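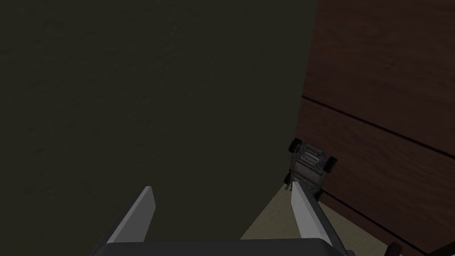 Wrist view in the bedroom scene, fingers open, wheeled chassis in the corner.

Hello all,

Sorry for the slow write-up, I've been buried in the Brolis config since early June. As some of you know, I look after the simulated one, both arms, in Skinderel, and the grippers had started stopping short of fully open after every reload. Maddening! I spent a whole afternoon in the joint file before I thought to look at the finger offsets, where the left and right values had come from different versions of the model.

So now I park the arm over a plain dark bit of surface, send the open command and check the fingers against the palm. I don't mind clutter at the side (the toy plane can stay where it is) as long as there's clear space in front of the tips.
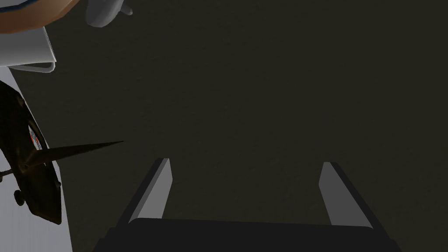 Craig Urquhart wrote:

> Are you zeroing before or after you load the wrist camera
> mounts? We did it before, and the fingers looked lopsided in
> every view. Turned out the mount was rotated 2 degrees and
> the fingers were fine. Also, please don't trust the open
> position until you've tried it with something in the grip.

After, Craig, and thank you, because I'd had it the other way round. Mounts first, then zero, then save. I've put that at the top of the setup notes in capitals.

On your second point, yes, fair. I've added a held-object check with the body camera, so I can see both arms at once. Right gripper over the dresser with a small black object in it, left arm curled up by the desk. If the grip drifts while the arm is just hovering, I go back to the finger force before I touch anything else.

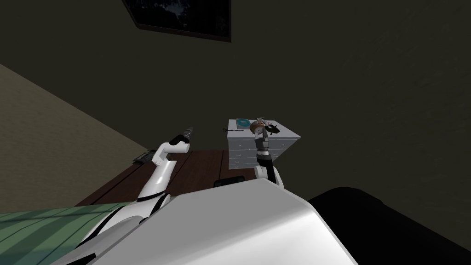

Tirkine list, Vol. 2, Issue 100

Carrying on from the above – Anjana wanted to know how long I leave it running. I do around 2,000 open and close cycles overnight, then reload the model and compare the saved offsets with the ones I started from. Any difference at all and I start again with a clean joint file.

The last thing is the empty-gripper view, which I keep next to the offsets in the log. One inner face comes out lighter than the other and I wasted a good hour on that, thinking a finger was twisted. It's the light.

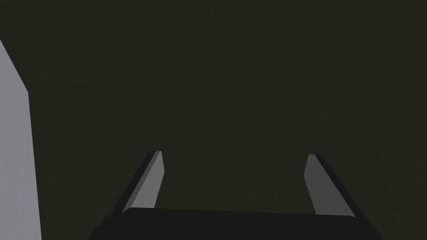
Posted by Zineb Chraibi

If anyone wants my joint file, shout and I'll send it over, but swap in your own mount angles first. Dezső, yours is the older wrist, so leave the force values alone until we've spoken.

Zineb

You are receiving this newsletter because you subscribed to the Tirkine list. Our archive pages use cookies. Manage preferences or unsubscribe.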